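## 4. Folding and Packing Down Your Bag

Your Osenum bag is made of soft cloth and has no frame, no stays and no opinions about its own shape. Left alone it will become a heap. This section covers turning the heap into something that fits on a shelf.

You will need a clear table and two hands. Beds and sofas are too soft, and the bag will simply copy whatever is under it.

### 4.1 Emptying

1. Open every pocket and take everything out. Include the pocket you never use. It has a receipt in it.
2. Turn the bag upside down and shake it over a wastebasket.
3. Brush the seams with your fingers. Crumbs left in a folded bag do not improve.

> **Note:** Zustutano Repairs logged 116 bags last year sent in for "a lump in the lining." In 17 of them the lump was a pen.

### 4.2 Laying out

1. Put the bag on the table with the decorated side down.
2. Find the highest point of the fabric, pinch it between finger and thumb, and lift until the cloth below hangs straight. Dark fabric hides its creases, so go by feel.
3. Lower it slowly, letting the air out as it goes. If a hump stays behind, there is still air in it, or you skipped 4.1.

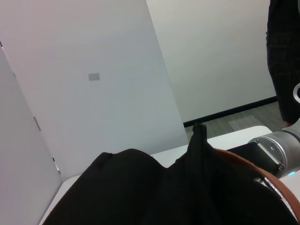 4. Bring any straps to one side before you fold anything. A strap trapped inside will leave a ridge across the body of the bag that lasts until July.
5. Tuck metal fittings in so they face the cloth and not the tabletop. Gillespie MacLeish, who wrote the first edition of this guide, has a dining table that illustrates the point.

**CAUTION:** Never pull the bag flat by its straps. Hold it by the body.

### 4.3 First fold

1. Turn the bag over so the patches face up.
2. Smooth the wide upper section away from you, then the lower body toward you. Corners will wander. Bring them back.
3. Fold across the middle, keeping the crease clear of the patches. Fuzzy patches that spend a winter folded come out looking surprised.

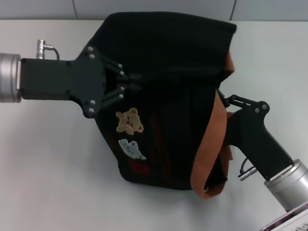
*Fig. 4-2. Bag laid out with the animal patches facing up and the orange webbing at the side.*

4. If webbing sticks out after folding, leave it out. It makes a good handle for finding the bag again in a dark closet.

> **Note:** Patches from other makers (Ernier, Stöcker and so on) may be thicker than ours. Fold wider around them, and accept a fatter parcel.

### 4.4 Second fold and storage

1. Fold once more, side to side. Two folds are enough. A third is ambition – the bag will undo it as soon as you turn your back.
2. Press down with both palms for a slow count of 40.
3. Move the parcel to the shelf with one hand underneath and one on top. 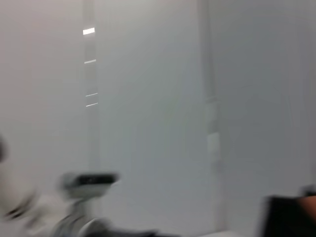 4. Set it down with the folded edge facing out, and put nothing heavier than a sweater on it.
5. Every couple of months, open the bag, shake it and fold it along a different line.

**CAUTION:** Do not store the bag against a radiator or under a leaking anything.

If the bag refuses to lie flat after two attempts, hang it on a hook and go to Section 5, "Hooks."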